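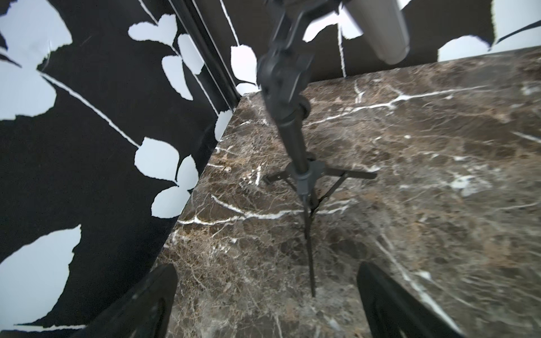

4. Student trials with mixed garments

4.1 Setting and task

The trials formed the practical half of the Lostby project, a one-term course in which 16 students worked in pairs on picking up and folding everyday clothes. Each pair was given the same arm, the same two-finger gripper and the same wrist camera, and wrote its own grasp selection on top of Gema, the control software used in the earlier part of the course. Changing the gripper was not allowed. Pairs could change the approach angle, the opening width and the order in which garments were taken.

The task had two stages. In the first, one garment had to be lifted out of a basket and put down on the surface beside it. In the second, the garment had to be brought to a folded state, with no limit on the number of regrasps. A trial was stopped by the student in charge if the arm reached a joint limit or if two garments came up together and could not be parted with one shake.

Teams were told to keep the wrist camera running from the first approach. Views in which the fingers cover part of the cloth were kept in the set, as they make up a large share of what the controller has to work with in normal use.

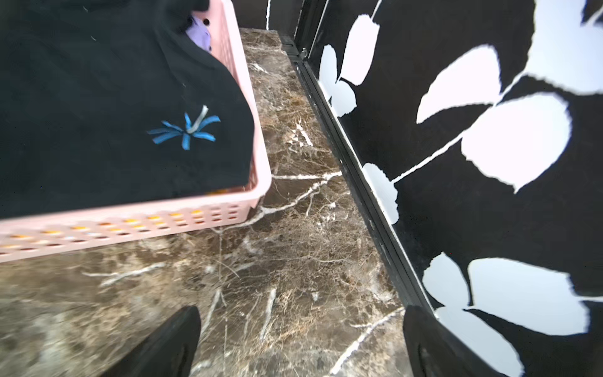

Figure 4. Wrist view with the fingers apart and the clothes basket at upper left.

4.2 Data and labelling

Over the term the pairs recorded 149 sessions containing 3,263 grasp attempts. Kiran Sengar and Po-yen Choi wrote the labelling guide, and every attempt was labelled by a pair other than the one that had recorded it. The guide had four outcomes: held, slipped, missed and multiple. A fifth, "unclear", was added in November after two pairs found that they disagreed most often on dark clothing, where the edge of the cloth was hard to tell from its own shadow.

Labels were stored with the joint positions and the gripper width. The delay between the image and the joint reading was up to 300 ms on the older control computer, so attempts from that machine were left out of the timing results in Section 5 but kept in the grasp results.

Collars were marked separately. The folding method taught in the course starts by finding the neck of the garment, and several pairs used the collar band and any sewn-in label as a cue for which way up a shirt was lying. This worked well on flat shirts. It was of little use in the basket, where the neck was seldom in view, and most pairs went back to picking the highest point of cloth for the first lift.
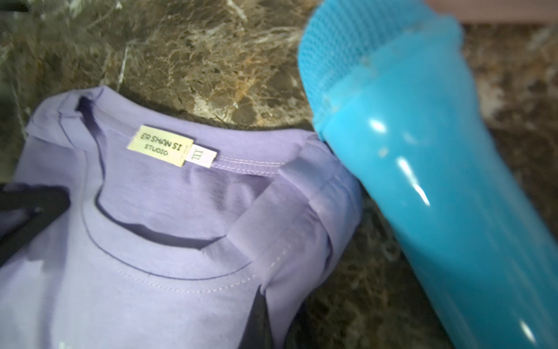 Valdemar Ravn, commenting on a draft of this section, objected that a cue tied to labels would teach the students a habit they would have to unlearn, as many garments have a printed neck or nothing at all. He would have preferred a rule based on the outline of the whole garment, even at the cost of a slower first fold. Two pairs tried such a rule in the last weeks. Their folds were neater on long sleeves and worse on anything that had not first been spread out, and there were too few sessions to say more.

4.3 Where attempts failed

Slips were the most common failure in all pairs. In most cases the fingers had closed on a single layer near an edge, and the garment came free when its weight shifted. Going in deeper cured this but raised the number of multiple grasps in the basket. Urmila Vishwakarma's pair dealt with it by closing, lifting a short way, and opening again if the gripper width was above a set value. The check added time to every attempt and was later taken up by three other pairs.

Objects other than clothing were allowed near the work area in the later sessions. The Clondus detector, trained on clothes alone, sometimes proposed a grasp on one of them. We did not retrain it during the term.
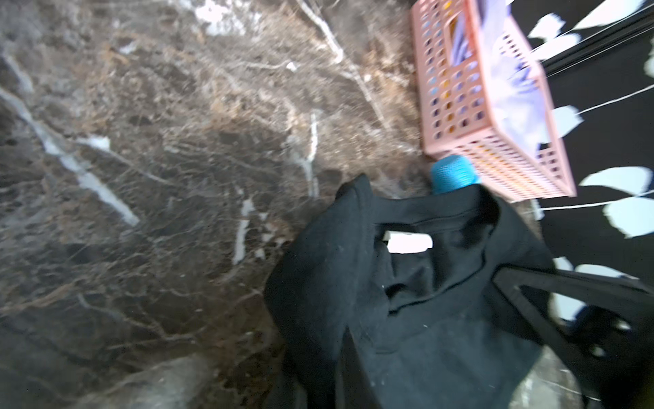 4.4 Notes for teaching

Labelling took longer than planned and should be started in the second week. Swapping labels between pairs was worth the extra effort: students reported that they understood their own failures better after marking someone else's. Yhon Paucar suggested fixing the order of garments for the first three sessions so that pairs have something to compare, and we will do this in the next run.

Assessment was by written report and a demonstration on garments the pair had not used before. We gave no marks for speed. Next time we would ask for the failure log to be handed in with the report, as several pairs had thrown theirs away by the time we wanted to check the "unclear" cases.

Filed under: Robotics in Education | Student Projects | Handling of Soft Materials

Print this article
E-mail this article

Related items
Gema: a small control layer for classroom arms
Choosing a first grasp in a full basket
Clondus: finding clothes in cluttered views
Peer labelling in the Awasthi teaching laboratory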